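Jorulora Label Text Corpus

Version 2

Summary

Jorulora is a collection of transcribed label text from small household and pantry packaging: bottles, jars, tins, tubes and cartons. Each record pairs the text of one label with a set of fields describing how that text is organized. The corpus is meant for work on text normalization, unit parsing and ingredient list segmentation. It is text only. No label scans are distributed.

The release contains 2895 records in 12 product groups. A held-out set of 332 records is included in that total and is marked in the split column.

Contents

records.tsv — one row per label, UTF-8, tab separated
groups.tsv — product group codes and their names
units.tsv — unit spellings found in the corpus, with the normalized form
CHANGES — differences from version 1

Fields

id: Stable across versions. Withdrawn ids are not reused.
group: Two-letter code, see groups.tsv.
panel: front, back, side or base.
raw_text: Transcription with original line breaks written as a vertical bar.
net_qty: Net quantity as printed, including the unit.
net_qty_norm: Net quantity in milliliters or grams.
legibility: full, partial or none.
split: train or heldout.

Source and transcription

Labels were keyed by hand from packages in the Cendel store collection. Every label was typed twice by different typists, and the two versions were compared with the Stidden diff tool. Where they disagreed, a third typist went back to the package. Spelling errors on the label are kept. Hyphens at line ends are kept in raw_text and are not resolved anywhere else in the record.

Capital letters follow the label. Small caps are typed as capitals. Superscripts are typed on the baseline, so a footnote mark after an ingredient name will look like part of the word unless the marks listed in CHANGES are stripped first.
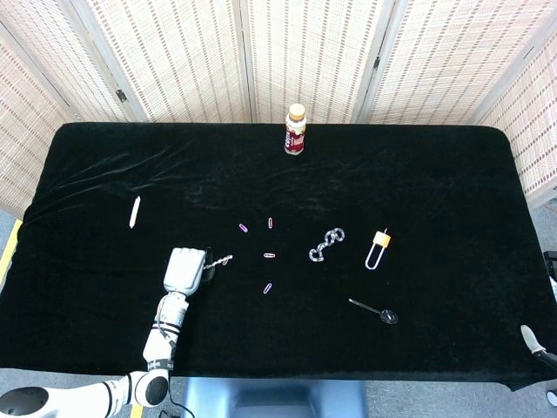 The legibility field applies to the text a typist could read with the package in hand, under normal room light and without a magnifier. It says nothing about how well the label would read from a distance. Lettering on the dark red and white label of the small bottle at the back of the table is too small to read clearly from that viewpoint, and a label of this kind can still be graded full once the package is picked up. Users who want to model reading distance need a different source. Records graded none have an empty raw_text and are kept so that group totals match the collection.

Normalization

Net quantity is converted only when the unit is listed in units.tsv. Dual quantities, such as fluid ounces followed by milliliters, use the metric figure. If the label prints only a US customary unit, the value is converted and rounded to one decimal place. Count-based quantities ("24 tablets") leave net_qty_norm empty.

Decimal commas are changed to points in net_qty_norm and left alone in net_qty. Version 1 handled these wrongly for the oils group. Any result that depended on oil quantities should be rerun.

Splits

The held-out set was drawn by brand, so no brand appears on both sides. Do not reshuffle the rows and resplit at random. Labels from one brand share long stretches of legal and storage text, and a random split will inflate scores on segmentation.

Known problems

Back panels are underrepresented in the tins group.
Some tubes carry text that continues around the seam. These are entered as one panel, usually side.
Batch codes and best-before dates were removed, but a few remain in the cosmetics group.
The Vukadinović segmenter splits on every comma, including commas inside parentheses. Nested ingredient lists need a pass to rejoin them before scoring.

Reporting errors

Send the record id, the field name and the corrected value. Corrections to raw_text are checked against the package before they are accepted. Fixes go into the next numbered version — released files are never edited in place.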